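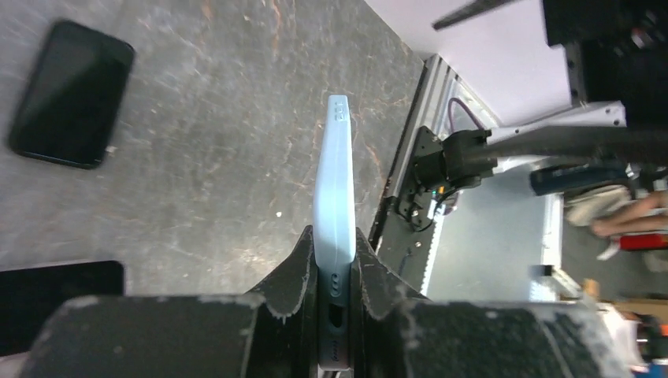 Phones at the Table: What 18 Households Do During Dinner
Term project, Everyday Life and Media

1. Why this topic

Our group picked dinner because all of us eat it. The original plan was to study phone use on public buses in Drisadham, but the bus company answered our letter with a timetable.

We wanted to know whether house rules about phones at dinner change how often people pick them up. Most of the articles we read assume they do. Most of those articles also seem to have been written by parents.

2. Method

Eighteen households agreed to keep a paper log for one week in February. One person per household wrote down each time a phone was touched between sitting down and clearing the plates, and why. We received 104 usable dinner logs. The rest were blank, lost, or in one case used to record a card game.

Households also filled in a short form about their rules. We first made the form in Kudo, which let people skip every question, and they did. The second version was on paper.

3. Results

Households with a strict "no phones" rule reported fewer pickups than the others. They also reported longer bathroom visits, a category we had not planned for and had to add by hand.

The most common reason given was "checking the time." In second place was settling an argument, usually over an actor's age. Work messages came third, and belonged almost entirely to the adults who had made the rule.

Only 3 households said they had no rule at all. Their logs were the tidiest.

4. Problems

The person keeping the log was also eating, and some logs have gravy on them. People who know they are being counted behave better, at least until dessert. Two of us logged our own families and were accused of bias before the salad.

5. What we would change

We would run it for longer and ask about television, which came up in the margins of many logs. The word limit for this section is 200 and our first draft was mostly complaints about Kudo, so those have been moved to the appendix.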